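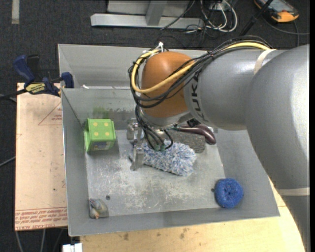
Giltell Bin Tools

Giltell is a small set of Python and C++ packages for picking household objects out of a metal bin with a KUKA arm and a two-part control stack. It covers camera calibration, segmentation, grasp scoring, motion planning and logging. The grasp network itself lives in a separate repository, Drutska, and is pulled in as a submodule.

Release date: 15 August 2020

What changed since the April release

The planner now checks the cable bundle as well as the arm links. The bundle is modeled as a chain of capsules attached to the wrist, and the loop at the side of the joint gets extra padding. Plans are slower to compute, but you no longer need to add keep-out boxes by hand.

Bin walls are read from bin.yaml. The walls slope, so measure both the rim and the floor. Older files with only one set of corners will be rejected at startup.

Requirements

Ubuntu 18.04, ROS Melodic, Python 3.6 for the perception node. The planner builds with catkin and has no GPU code. The perception node needs a CUDA card.

Running

1. Start the driver and wait for the joint states topic.
2. Run calibrate_bin and check the overlay against the rim. If it is off by more than 3 mm, run it again.
3. Start perception, then the planner.
4. Start run_picks with the name of your config file.

The default speed limit is 20 percent. Leave it there until you have watched a full set of picks with your own objects.

Logs

Each attempt is saved as one folder with a depth image, a color image, the chosen grasp, the joint path and the result. The Trudalgate log set has 2,943 attempts and can be replayed offline with replay_picks. Results are marked by hand as held, dropped or missed.

Known problems

- Shaggy or curly items come back from the depth camera with ragged edges, and the mask often splits in two. Raising merge_dist to 40 helps - at the cost of joining objects that touch.
- Scratches on the bin floor sometimes show up as thin false objects. Set min_height to filter them out.
- Grasps close to a wall are scored too high. The fix is on the Issahaku branch and has not been merged.

License

BSD 3-Clause. The log set has its own terms, in LICENSE-DATA.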